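**Pluvero 6 Countertop Sealer**

The Pluvero 6 is supplied by Grirkimbridge to school kitchens, canteens and community pantries. It closes filled bags with a single heated bar and is rated for 3000 seals between bar changes.

## Operation

- Select one of nine heat settings.
- Lower the lid and hold for two seconds.
- Foil snack bags require a higher setting than clear film – see the chart inside the lid. 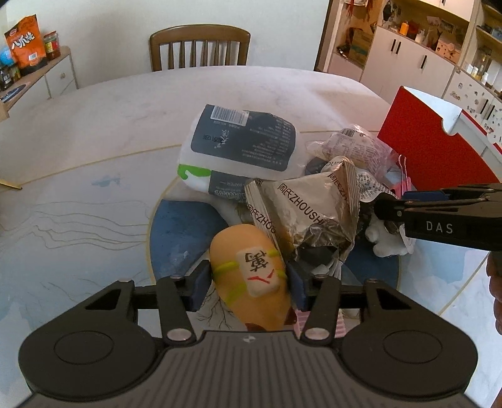 ## Service

Replacement bars are ordered through Preben Toft at the Vollov depot. Orders received by May ship before the summer closure.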